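Pletora Help Desk: Ticket 1892
Category: Episode reviews / feed and spoiler tags
Product: Pletora (review site engine), with Tretalard feed plug-in
Opened: 5 Aug 2025
Priority: Normal
Status: Resolved, awaiting close

Reported problem

Our anime section publishes episode reviews with a spoiler break after the opening paragraph. The site front page honours the break. The RSS feed does not. Subscribers to the feed for the series Grernlow received the whole of the episode 3 review, including the paragraph that names the pilot behind the mask. Two readers complained in the comments before the review was pulled.

Expected: feed item stops at the spoiler break and shows the "read more" link.
Seen: feed item contains full text, no link, spoiler warning missing.
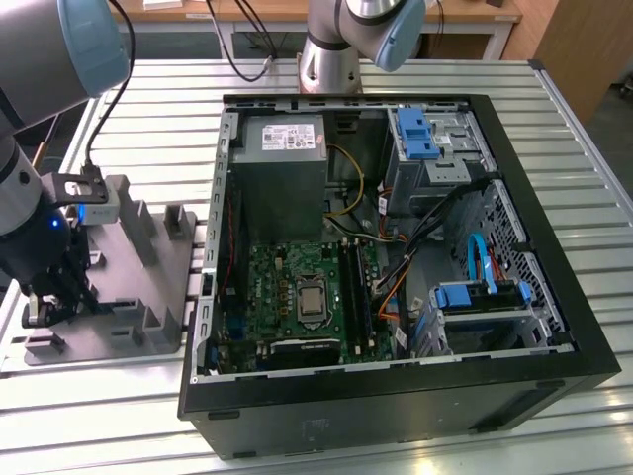
Open desktop tower, power supply and motherboard.

Log

Entry 1. Feed setting checked under Reading. It is set to "Summary", so the full text should not have been sent. Setting saved again without changes. Feed reloaded in a private window. Full text still present.

Entry 2. Compared with the episode 2 review of the same series. That one is cut correctly in the feed. Both posts use the same template and the same author account. The episode 3 post was pasted from a word processor; the episode 2 post was typed in the editor.

Entry 3. Raw source of the episode 3 post opened. The spoiler break is present but sits inside the block quote that holds the opening narration. Pletora's own front page code looks for the break anywhere in the post. Tretalard only looks at the top level, finds nothing, and falls back to the full body. 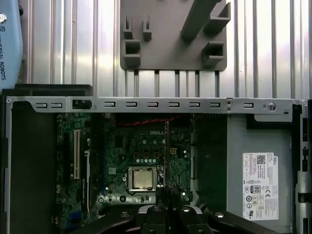 Entry 4. Break moved out of the block quote and placed on its own line. Post saved as a draft and previewed through the feed test page. The item now stops in the right place. The "read more" link has come back. The spoiler warning is still missing.

Entry 5. The warning text comes from the series tag, so the tag was checked next. There are two tags for the show, "Grernlow" and "Grernlow " with a trailing space. Only the first has the warning attached. The episode 3 post carries the second. Tags merged. 89 posts were re-indexed, most of them old season previews and figure news.

Entry 6. Feed test repeated. Warning present, break honoured, link working. Cover art for the episode shows at the wrong width in one reader app, but it did so before the fault and belongs in a separate ticket.
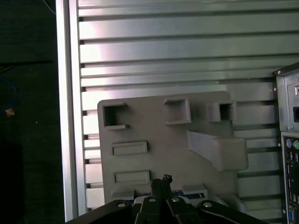

Entry 7. Post republished. The live feed kept serving the old item. Tretalard holds its own copy of each item and does not drop it when a post goes back to draft. Cache cleared from the plug-in page. The corrected item appeared on the next fetch. Readers whose apps had already stored the full text will keep it until they delete it; this cannot be changed from our side.

Entry 8. Checked the other weekly series for the same fault. The Lapointe film column has a break inside a block quote in its August post. Corrected in the same way. No complaint had been received about that one.

Cause

1. Spoiler break nested inside a block quote, not read by the feed plug-in.
2. Duplicate series tag with a trailing space, no warning attached.

Workaround for editors

Paste reviews as plain text and add the break in the editor afterwards. Keep it clear of quotes, lists and image captions. Pick the series tag from the drop-down and do not type it. Run the feed test page before publishing anything that covers a finale or a reveal.

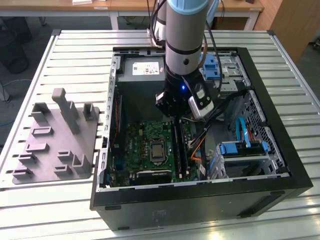
Page 2

Outstanding

The fallback to full text is the wrong default for a review site. A change request has been sent to the Tretalard tracker asking that an item with no break be cut after its first paragraph. No reply yet. Comments on the episode 3 review remain locked until the two that quote the reveal have been edited.

Ticket to be closed if the episode 4 review goes out correctly.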